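The Ferry Money

By Wenche Kvam
13 Nov 2025

Hedvig Eide came back to Brotmont in March, on the last bus, with one bag and a key that she was not sure would still fit.

It did fit. She stood in the hall and listened to her brother coughing upstairs.

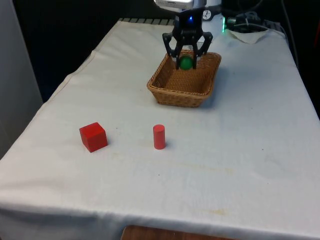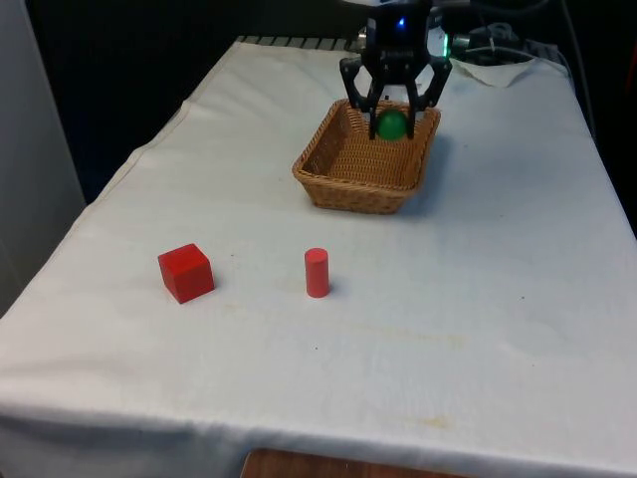
"You have read the letter," Vidar called down. She had read it many times. Their father had left them the ferry, the debt of the ferry, and 286 crowns in an envelope. In the morning they sat on the same side of the table, as they did when they were children, and did not speak. The white cloth had yellowish stains, and their mother would have boiled it twice. Hedvig pulled the wicker basket towards her and put the envelope in it.

"Sell it," she said.

"To whom? Nobody crosses now. They have the bridge."

"Then why do you go down every morning?"

Vidar looked at his hands. He told her about an old man from Quartey who came each week to visit a grave on this side, and who was afraid of the bridge. He paid nothing. He brought pears.

Hedvig thought about this for a long time. Then she asked where the oilskins were kept, and at what hour the old man came.

Contact the editor | © Darent Stories | Back to top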